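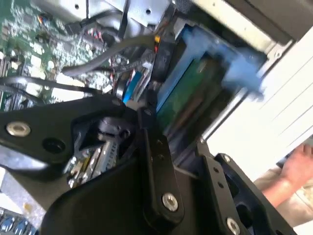

Home News Artists Live Reissues Contact

Bekitz to release Gastwood, first album in seven years, in July

By Sinéad Daly, Wednesday, 9.30am

Bekitz will release their third album, Gastwood, in July on the Situvcombe label. The record has ten songs and runs to 38 minutes. It will be available on vinyl, CD and download, with the first vinyl pressing limited to 700 copies.

The album was recorded over 19 days last autumn in a former chapel outside the town, with Valentin Ammann producing. Most of the basic tracks were played live by the four members in one room, and the vocals were added afterwards. Two songs, "Low Field" and "The Carrier", were kept from the first day of recording and have no overdubs at all.

Bekitz formed as a three-piece and made two albums of mainly instrumental music before taking a break from touring. Kathleen Dolan joined on fiddle and harmonium after the second of these. Gastwood is the first Bekitz album on which every song has words, and the first to be sung by more than one member — Dolan takes the lead on four songs and Alasdair Pringle on the other six.

The opening song, "Mac Mathúna", will come out ahead of the album as a download single. It began as a slow air that Pringle had played at sound checks for years without a title. The version on the record is faster, with drums from the second verse, and lasts a little under four minutes. The B-side, "Salt Road", isn't on the album and won't be added to later editions.

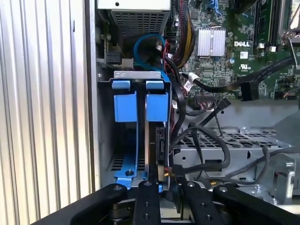
Pringle said the band had written far more than they needed and had found it hard to choose. They went into the chapel with 23 songs, he said, and "about half of them turned out to be the same song in a different key", so those were dropped in the first week. He added that the running order was changed several times and was only settled on the day the record was cut.

Strings on three of the songs were arranged by Fengying Peng, who also plays viola on them. The parts were written for a small group and recorded in a single afternoon. Peng will join the band for the Situvcombe launch concert and for the last two nights of the tour.

The launch concert takes place at the Old Exchange, which holds 437 people. Doors open at 7pm and the support act will be on stage at 7.45pm. Bekitz will play Gastwood in full and in order, followed by a shorter set of older material. There is level access from the side entrance, and a small number of seats can be reserved by phoning the box office.

Nine further dates follow, ending in early autumn. Tickets for all shows go on sale on Wednesday at 10am. Anyone who has ordered the vinyl direct from the label by then will be sent a code for an early sale, which opens an hour before — limit of four tickets per order.

Copies of the album for review can be requested from the label now. Pringle and Dolan are available for interview by phone or in person. Requests for Ammann should also go through the label. Please allow two working days for a reply.

Press contact: Sinéad Daly, Situvcombe press office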